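Drindau Long Table review: three months in

3 min read

So I've been living with the Drindau for three months now, and I keep getting messages asking if it's any good, mostly from people stuck between it and the Sestico. I had the Sestico before this one. It wobbled when I typed and I sold it for less than I want to admit!

The Drindau is a plain rectangular table, pale top, no drawers, no shelf underneath. Mine is 30 inches deep and I paid $130 for it, with delivery on top (grr). I wanted something I could work at, eat at and dump plants on, and the wood is light enough that a gloomy room feels a bit less gloomy. I put the fig at the window end and it has pretty much claimed that spot.
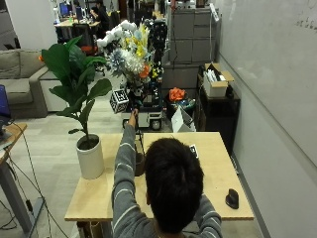 Fig at one end, mouse at the other.

Putting it together was fine. The bolts all went in, though the instructions have you attach the legs before the crossbar and I'd swap that around if I did it again. One hole needed some persuading. I did it alone with the thing upside down on the carpet -- get a second pair of hands if you can, it's heavier than it looks.

The surface is the part I was nervous about. Pale tables and coffee are not friends, and I am a person who leaves drinks everywhere.
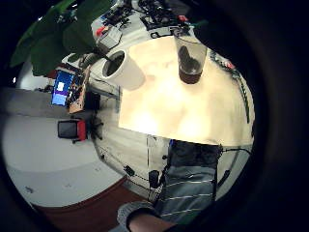

Coffee rings wipe off if I get to them the same morning. If I leave one overnight it takes a damp cloth and a little dish soap, and there's one faint ring by the near edge that I've decided to live with. Pen comes off too. Tomato sauce I'm less sure about, so I use a placemat for that.

It also shows every single thing you put on it. My old dark desk could hide a week of clutter, and on this one a stray candy wrapper practically glows. Some days that makes me tidy up and some days it just annoys me.

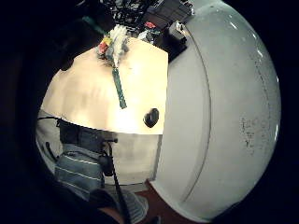

Green strip, white fluff and a bit of red and yellow on the pale top.

For cleaning I gave up on the spray Motaung sells with their tables (it left streaks on mine) and went back to warm water and a soft cloth. Big messy jobs I still do in a basin, mainly so I'm not scrubbing grit into the wood. I did drag a plant pot across it once and there's a scratch. Felt pads, people!
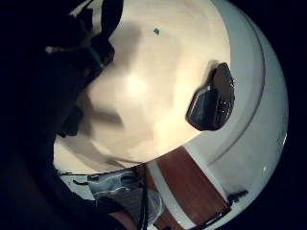 Would I buy it again?

Yeah, I would. I'd like a cable hole at the back, and the feet could really use some rubber on them. The Prikness has both but costs a lot more, and I didn't love the orange tone of it in the store. If you mostly want a big, steady, light-colored surface, get the Drindau and oil it in March when the heating's been drying everything out.

Related reviews
Sestico Compact Desk: why I sold mine
Prikness Oak Table, first look
2 plant stands for heavy pots
Motaung wood care kit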